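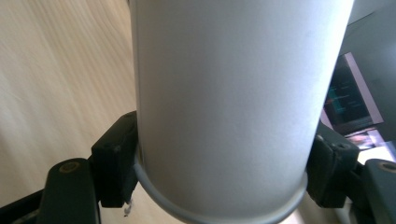
Search Vokska
Search

About us

Vokska collects examples of everyday handling work for teams that train robots. A person picks something up, moves it and sets it down, using a hand-held gripper with a camera on it. The video and the movement of the gripper are saved together as one example. Our customers use those examples to teach a machine the same task.

Saqib Swati started the company after several years of testing packing equipment at Zellbridge. He wanted training data that came from ordinary desks and kitchens, with ordinary clutter left in place. The first project was sorting cutlery, and it produced 198 usable examples. We still use some of them to train new staff.

What we collect

Most of our work is with light household and office items: paper cups, lids, boxes, folded cloth, small tools. Paper cups are harder than they look. Squeeze too much and the wall buckles, squeeze too little and the cup slides. The person holding the gripper feels this through the handle and corrects for it, and that correction is a large part of what a customer is paying for.

A standard order is 500 examples of one task. We change the starting position between takes, and we move to a different table or room when the order calls for it.

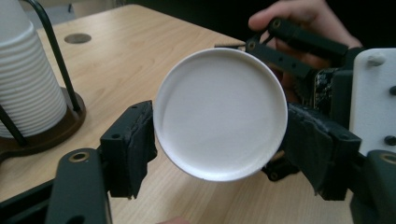 Failed grasps are kept and labeled as failures. Some customers want them and some don't, so they are delivered in a separate folder.

How we check the work

Every example is watched from start to finish by someone other than the person who recorded it. The reviewer marks where the grasp begins and ends, writes a one-line description of the task, and rejects anything with missing video or a bad position track. Our largest order so far, for Mitico, took 795 recordings to reach the agreed number - most of the rejects came from tracking loss on shiny tabletops. We now test each surface before a session begins.

Finger pads wear down with use. We log each pad change, as a new pad grips differently from an old one and customers have asked to see which was fitted.

Where we are

Our office and recording rooms are on the second floor of the Wickramasinghe Building. Visitors are welcome by arrangement, and you can try the gripper yourself. We take on new collectors each April. No technical background is needed, and training takes 2 weeks, paid.

Contact | © Vokska. All rights reserved. | Back to top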